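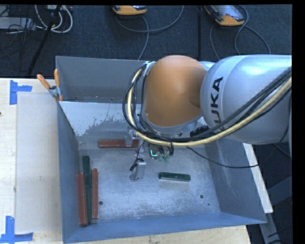

Posted by balcaraz (Benito Alcaraz), December 1, 2017

Margin gap on a lower first molar crown, posterior zirconia, chamfer prep. Scanned twice, milled on the Brunner, sintered in the Rirkum furnace on the long cycle. Open on the distal both times. Spacer is set at the Pludero default. Where would you look first?

kettlemolar
Distal of a lower molar is where the scan is weakest. Check the raw mesh before the software closes holes. If the line looks smooth there and grainy everywhere else, it was interpolated.

balcaraz
Mesh looks clean. Cord was in for both scans.

oxide_77
I'd look at the shrinkage factor. Each disc has its own number and it has to be typed in again when you change lots. We ran six units on an old value in February and remade all of them.

kettlemolar
Wrong factor gives you a crown that is tight or loose all the way around. He has one open side. I don't see it.

oxide_77
Not if it binds on the mesial and tips. Seat it on the die with fit checker and see where it touches.

plint
Which disc? Plurkance changed their label layout and the lot code is now where the factor used to be.

balcaraz
Plurkance, yes. Factor was right, I compared it with the sheet. Fit checker shows a contact high on the mesial wall.

oxide_77
Then relieve that and reseat before you rescan anything.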